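Larnix Lap Tray Set: Care and Use Guide

Section 3. Setting a place on the tray

Read this section before using the tray with food for the first time.

1. Wash the tray, plate and cup by hand in warm water with a little dish soap. Dry all of them completely.
2. Clear a flat space on the table and lay the tray down, long sides facing you and away from you.
3. Put the plate on first. It should sit flat inside the rim.
4. Stand the cup in an upper corner, clear of the plate.
5. Keep groceries and bottles on the table. Fill the cup only after the tray is in its final spot.

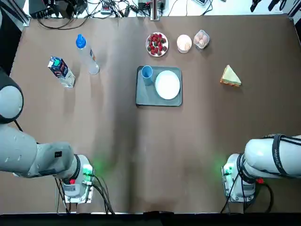 Fig. 3. Plate and cup in position on the tray, bottle kept off to the side.

NOTE: The cup may go in either upper corner. Left-handed users often prefer the left.

6. Add food to the plate. Do not load the tray with more than 3 pounds in total.
7. To move the tray, hold it by both short sides and keep it level. Take a full cup off first and carry it separately.

CAUTION: Do not set pans or baking dishes on the tray straight from the oven. Heat can warp the base, and a warped tray will rock on the table.

CAUTION: Do not soak the tray for longer than 20 minutes. Do not use scouring pads.

If the plate slides, check for water underneath it. Wipe both surfaces and try again. A thin damp cloth under the plate also helps.

Continue to Section 4, Storage.

40 shares | 3 comments

Related guides
Larnix Lap Tray Set: Parts List
Merklow Dish Rack: Assembly
Nuttall Folding Table: Leveling the Legs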